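Section 5. Folding and Sorting on the Bed

The bed serves as the work surface for all garments up to 160 cm in length. Longer items are handled on the rail (see Section 6).

5.1 Preparing the surface

1. Remove pillows, blankets and the top sheet. Leave the fitted sheet in place.
2. Pull the fitted sheet toward the near edge and tuck it under the mattress. Small wrinkles along the edge do not affect folding.
3. Clear the floor on the side where you will sit or stand.

Note: A plain sheet in a pale color makes dark seams and hems easier to find.

5.2 Folding a T-shirt

Work from the near side of the bed. Keep the shirt within arm's reach during all steps.

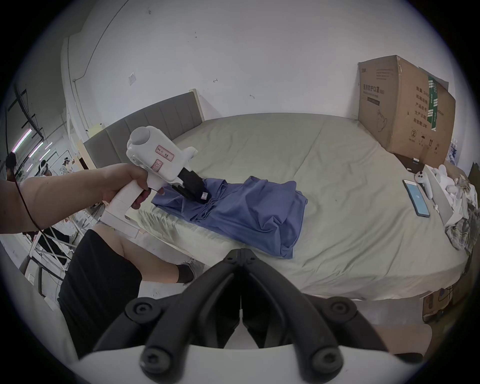 Ultora Household Guides | Linen and Clothing Team

The blue T-shirt is partly folded and lies on the near side of the bed, on a pale green fitted sheet. Continue from this state at step 4.

1. Lay the shirt face down with the collar pointing away from you.
2. Smooth the fabric from the center outward.
3. Fold one side toward the middle and turn the sleeve back on itself. Repeat on the other side.
4. Grip the layers together at the hem. A single layer will slide out of the stack.
5. Bring the hem up to the collar and release.
6. Press flat and move the shirt to the finished pile.

Caution: Do not drag a folded shirt across the sheet. Lift it clear.

Caution: Keep shoes off the sheet when working from a seated position.

5.3 Piles

Limit each pile to 9 shirts. Place piles at the headboard end, collars facing the same way. If the garment has a tag sewn into the side seam, tuck it inside before the last fold.

For drawer sizes in the Dovisano range, see Section 6.

Revised October 27, 2018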